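Re-padding the fingers on a hand-held gripper 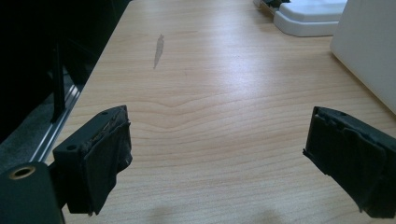 Both fingers with the old padding still on, over the desk. Look at the frayed corners.

If you look after one of these hand grippers for any length of time, you will end up re-padding the fingers, and you will probably do it more often than you'd like. I have done ours at the Gornton workshop so many times now that I could manage it half asleep, and since people at the Clirden site keep ringing me up to ask how it goes, I thought I'd better write it all down in one place. Make yourself a cup of tea first. It's a pleasant enough job if you aren't rushing it, and a thoroughly irritating one if you are.

When to do it

The pads go at the edges first. You'll see the tape start to peel along the top rim, then it creases into folds, and then a corner frays out and begins catching on whatever you pick up. The pair in the photo are well into that stage: the rim on the left one has gone bumpy, and the right one has wrinkled up across the gripping side. You could carry on with pads like that for a while, and I'll admit I have, but the grip gets less even and thin things start to twist as you close on them.

I keep a tally in the back of the Delorme notebook (the one with the elastic gone) and our last three sets managed 674, 1021 and 257 grips before I gave in and changed them. That last one was my own fault, as I'd stuck the tape down over a greasy finger and it was lifting by Friday. So please don't take any of those as a service interval. Go by what the edges look like, and run your thumb along them now and then.

What you'll want on the bench

A roll of black cloth-backed tape, the grippy sort, about as wide as the finger is deep
Thin foam or rubber sheet for the layer underneath, 2 mm or so
A sharp craft knife and a steel rule
A plastic scraper (an old loyalty card does very nicely)
Isopropyl alcohol and some lint-free cloth
The screwdriver that fits your finger screws, and a little dish to put the screws in
A soft pencil and a scrap of card

Work on a clean desk with a decent light. If it's a nice desk, put a cutting mat down as well — I have a few scars on mine that I'm not proud of.

Getting the old padding off

Unplug the gripper, or take the battery out if yours has one, and open the fingers as wide as they'll go so that you have room for your hands. You can do the whole job with the fingers still on the body, and for years I did. These days I take them off if the screws come out willingly, as it's so much easier to clean the inner face when you can turn it to the light.

If you do take them off, go gently. The fingers are plastic, and some of the fixings on our model go into brass inserts set in the plastic. An insert that has been forced will spin round in its hole for evermore. Turn the screw backwards until you feel it settle before you wind it out, and do the same in reverse when you put it back. Mark the fingers L and R on the outside with pencil before they part company with the gripper, even if you're quite sure you'll remember.

Find the loosest corner of the tape, which is usually the bottom one, and peel slowly, keeping the tape folded back flat against itself. Pulling straight outwards tends to leave the glue behind. If it's being stubborn, warm it for a few seconds with a hairdryer on low and try again. There may be more layers than you expect. I once got through five on a gripper that had come over from Clirden, and the bottom one had set like toffee.

Keep the old pad in one piece if you can, as it makes a handy pattern.

Cleaning up

Scrape off whatever glue is left with the plastic card. Please don't be tempted by the knife here. A gouge in the inner face will show through as a lump later on, and you'll feel it every time you grip something flat.

Wipe the face with alcohol, turn the cloth over, wipe it again, and leave it for ten minutes. Try a dab somewhere out of sight first if you don't know what plastic you've got. After that, keep your fingers off the face altogether.

Cutting and fitting the new pads

Draw round the finger (or the old pad) on your scrap of card and cut that out first. Try it against both fingers. Once you're happy, use it to cut two pieces of foam, and round the bottom corners a little as you go, because square corners are always where the fraying starts.

Set the foam on the inner face, level with the tip. I use a thin double-sided tape for this; the Jekurico project people prefer contact adhesive, and theirs do hold very well, but you'll be grateful for my way when you come to take them off again.

Now for the outer tape. Cut a length that will go right round the finger and overlap on the outside by a good centimetre. Start on the outer face, bring it round over the pad, and finish on the outer face again, so that neither end sits on the gripping side. Lay it on with hardly any tension. If you stretch it, it will spend the next week trying to shrink back, and that's what gives you those long creases down the pad. Keep clear of the screw holes, or trim round them with the tip of the knife.

At the top rim, snip the spare tape into small tabs and fold them over one at a time. One big fold makes a ridge. Press everything down hard with the back of a spoon, paying most attention to the edges.

Checking your work

Put the fingers back if you took them off, nip the screws up finger-tight plus a touch, and close the gripper slowly by hand with nothing in it. The pads should meet along their whole length. Slip a strip of paper between them at the top, the middle and the tip, and give it a tug each time. It should hold about the same in all three places. If it slides out at the tip, your foam is probably sitting too far back, and I'm sorry to say the only cure is to lift it and do it again.

New pads are also a little thicker than tired ones, so run your zeroing routine again before you use the gripper. Ours read 154 on the closed position after the last change and needed setting back to nought.

Then leave it overnight with the fingers open. The glue is happier for it, and if a corner is going to lift, you'll see it in the morning while you still have the tape out.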